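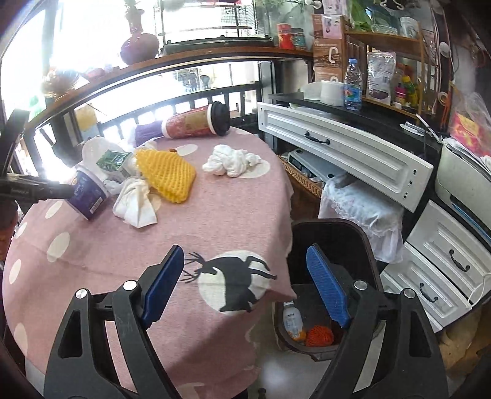
Mein Interesse an alten Comicheften begann mit einem Heft, das ich lange gar nicht besaß. Als Kind lag bei meinem Friseur ein Stapel Zeitschriften, und darin steckte eine Nummer von "Kapitän Livolska". Umschlag und erste Seite fehlten, ich kannte also weder den Verlag noch den Zeichner, nur den Namen der Hauptfigur, weil sie in fast jeder Sprechblase so angeredet wurde. Die Geschichte spielte auf einem Frachtschiff im Eismeer und hörte mit "Fortsetzung im nächsten Heft" auf. Beim nächsten Haareschneiden war der Stapel ausgetauscht.

Jahre später habe ich das Heft auf einer Tauschbörse wiedergefunden, mit Umschlag. Es war die Nummer 7, erschienen im Verlag Cabello, der seine Hefte nicht über den normalen Zeitschriftenhandel verkaufte. Man bekam sie in Schreibwarenläden, die auch die Schulhefte von Cabello führten. Das erklärt, warum ich am Bahnhofskiosk damals immer umsonst gefragt habe.

Der Verlag war eigentlich eine Papierwarenfabrik. Die Comics wurden auf Restpapier gedruckt, was man ihnen ansieht: Innerhalb einer einzigen Serie wechselt die Papiersorte mehrfach, und bei manchen Nummern hat der Mittelbogen eine andere Farbe als der Rest. Viele Sammler halten das für einen Fehler einzelner Exemplare. Ich habe inzwischen von der Nummer 7 mehrere Stücke in der Hand gehabt, und der Mittelbogen war jedes Mal gelblicher als die äußeren Seiten. Wer also ein solches Heft angeboten bekommt, muss nicht befürchten, dass jemand zwei unvollständige Exemplare zusammengesetzt hat. Bei Heften mit einheitlichem Papier würde ich sogar genauer hinschauen, ob es sich um den späteren Nachdruck handelt.

Der Nachdruck ist ein Thema für sich. Er kam als Sammelband heraus, 304 Seiten, broschiert, mit einem neu gezeichneten Titelbild. Die Geschichten sind darin nicht vollständig. Weggelassen wurden alle Seiten mit Rätseln und Bastelbögen, was man verstehen kann, aber auch einzelne Bilder innerhalb der Geschichten. Offenbar wollte man das Seitenformat anpassen und hat aus vier Bildstreifen drei gemacht. In der Eismeergeschichte fehlt dadurch das Bild, auf dem der Steuermann den Brief findet. Eine Seite weiter hat er ihn in der Hand, und der Leser muss sich denken, woher. Ich rate deshalb vom Sammelband ab, wenn man die Serie lesen will. Als Nachschlagewerk für die Reihenfolge der Abenteuer ist er brauchbar.

Bei der Frage nach den Zeichnern bin ich nur teilweise weitergekommen. In den Heften steht kein Name. Auf den Titelbildern findet sich bei genauem Hinsehen manchmal ein Kürzel, ein kleines c in einem Kreis, das ich zuerst für einen Urheberrechtsvermerk gehalten habe. In einer Sammlerzeitschrift wurde dann die These vertreten, es stehe für das Studio Clasby, das auch Ausmalbücher und Werbekalender produziert hat. Dafür spricht einiges. Die Möwen in den Heften sehen genauso aus wie die Möwen in einem Clasby-Kalender, den ich besitze, mit demselben Knick im Flügel. Auch die Beschriftung stammt wohl von derselben Hand, das kleine g ist unverwechselbar.

Dagegen spricht, dass die Innenseiten nicht einheitlich sind. Ich unterscheide zwei Zeichner. Der eine kann Schiffe und keine Gesichter, der andere umgekehrt. Beim ersten sitzt jede Niete und jedes Tau an der richtigen Stelle, aber die Mannschaft sieht aus wie eine einzige Person mit verschiedenen Mützen. Beim zweiten erkennt man jeden Matrosen wieder, dafür hat der Frachter mal einen Schornstein und mal zwei. Der Wechsel findet teilweise mitten in der Geschichte statt. Meine Vermutung ist, dass das Studio die Seiten nach freier Zeit verteilt hat. Belegen kann ich das nicht.

Eine weitere offene Frage betrifft das Ende der Serie. Im letzten Heft, das ich kenne, wird auf der Rückseite für eine neue Reihe mit dem Titel "Olville" geworben. Gezeigt wird eine Stadt unter einer Glaskuppel, dazu die Ankündigung "ab Mai in deinem Schreibwarengeschäft". Ich habe noch nie ein Heft davon gesehen, auch nicht in den Listen der üblichen Händler. In einem Sammlerforum hat jemand behauptet, eins besessen und beim Umzug verloren zu haben. Solche Aussagen gibt es zu fast jeder angekündigten und nie erschienenen Serie, und ich gebe nicht viel darauf. Andererseits stand Kapitän Livolska lange Zeit auch in keinem Preiskatalog. Hefte, die außerhalb des Zeitschriftenhandels verkauft wurden, sind schlecht erfasst, und von den Schreibwarenläden, die sie geführt haben, gibt es die meisten nicht mehr.

Zum Zustand der Hefte noch eine praktische Anmerkung. Die Klammern rosten fast immer. Ich ziehe sie nicht heraus, auch wenn das manchmal empfohlen wird, denn das Papier ist am Falz so mürbe, dass es dabei meistens einreißt. Die Hefte liegen bei mir einzeln in Polyesterhüllen mit einem säurefreien Karton dahinter. Klebestreifen aus früheren Zeiten lasse ich ebenfalls, wo sie sind. Einmal habe ich versucht, einen mit dem Föhn zu lösen, danach war die Farbe vom Umschlag mit ab.

Die Preise sind niedrig, solange man die frühen Nummern nicht sucht. Auf Flohmärkten kommen die Hefte selten vor, am ehesten noch in Kisten mit alten Schulsachen. Es lohnt sich, bei Haushaltsauflösungen nach Schreibwaren zu fragen und nicht nach Comics. Auf diese Weise habe ich mein zweites Exemplar der Nummer 7 bekommen, es lag zwischen Löschblättern und einem angefangenen Vokabelheft. Jemand hatte das Kreuzworträtsel auf der vorletzten Seite mit Tinte ausgefüllt, bis auf ein Wort. Gefragt war ein nordischer Meeresriese mit fünf Buchstaben.

Mein gesamter Bestand umfasst inzwischen 463 Hefte aus verschiedenen Serien, Cabello macht davon nur einen kleinen Teil aus. Eine Liste mit allen mir bekannten Livolska-Nummern, den Titeln der Geschichten und den Papiersorten stelle ich demnächst auf eine eigene Seite. Es gibt darin Lücken, vor allem in der Mitte der Serie. Wer ein Heft hat, das dort fehlt, kann mir gern über das Kontaktformular schreiben, ein Foto vom Umschlag und von der Rückseite reicht völlig. Besonders freuen würde ich mich über die Fortsetzung der Eismeergeschichte im Originalheft, denn die kenne ich bis heute nur aus dem Sammelband.

Eingestellt am 1. März 2019 unter Comics, Sammeln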